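3. Putting a bedroom back in order: the bed, the pillows and the hanging clothes

I'll start this section with the bedroom, the room people in our diaries moaned about most and wrote about least. Everyone has a view on kitchens. Ask how someone tidies a bedroom and you get "I just do it", and that was all I had to go on when we set up the room in Figure 3, with its bed, its pair of green pillows and its tall white wardrobe against the back wall. 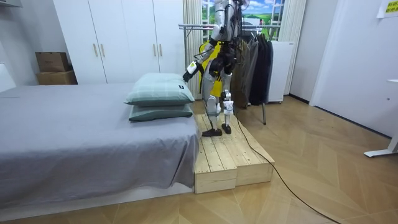 Osaze Ogbonna and Lok-yiu Wan
Bularwood Household Study, Mencombe
Aug 7, 2019

Figure 3. The bedroom used for this part of the study.

We asked 73 households to keep a diary of their tidying for 12 days, and nearly all of them treated the bed as the place where clothes land first. I do this too! A coat comes off, the bed is right there, and the rack might as well be in another town. Lok-yiu calls this the "landing stage" in her notes and I've kept the term, though our colleague Imre Pintér thinks it makes the whole thing sound like a ferry timetable.

What surprised me was how much a clothes rack changes things. In the diaries, homes with an open rack hung their coats up sooner, but shirts and sports tops stayed out just as long as they did anywhere else.

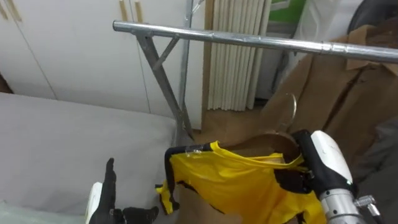
My guess is that a coat keeps its shape and is easy to hook over a bar, whereas a thin top has to be coaxed on to its hanger first, and that takes two hands and a flat surface (the bed again). People who wrote about this step nearly always put the hanger down, spread the top over it, sorted out the neck and only then picked the lot up. The pillow is a handy height for it, so a good many diaries have tops being dressed on to hangers at the pillow end, with the pillows put straight afterwards.
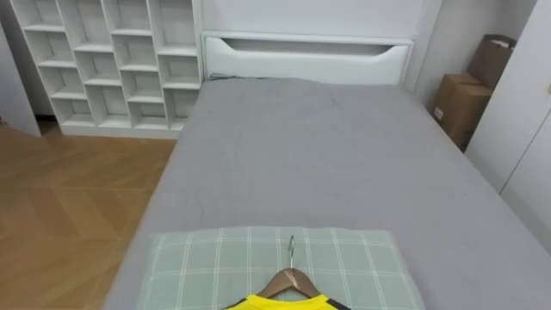
Should the bed be made before the clothes are dealt with?
Most of our households made it first, and I'd go along with them: a smooth sheet gives you somewhere clean to lay a top out, and a quick tug puts it right again.

The Calel diaries disagreed, I should say. There the clothes went away first and the bed was done last, with the pillows stacked as a sort of full stop. Both orders took about as long, going by the times people wrote down, and I wouldn't want to push either on anyone.

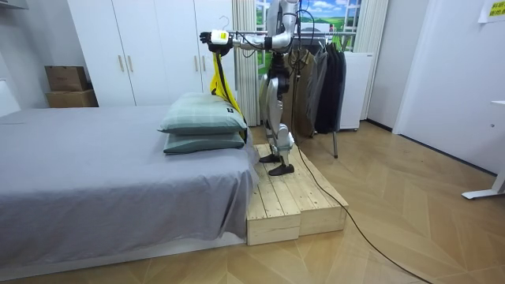

Osaze Ogbonna

I'll add one note on pillows before we get to wardrobes. Stacking was far more common than laying them side by side, even on wide beds, and the plainer one usually went underneath. Section 4 takes up the wardrobe doors, and the Abugri diaries, which have plenty to say about what goes on behind them.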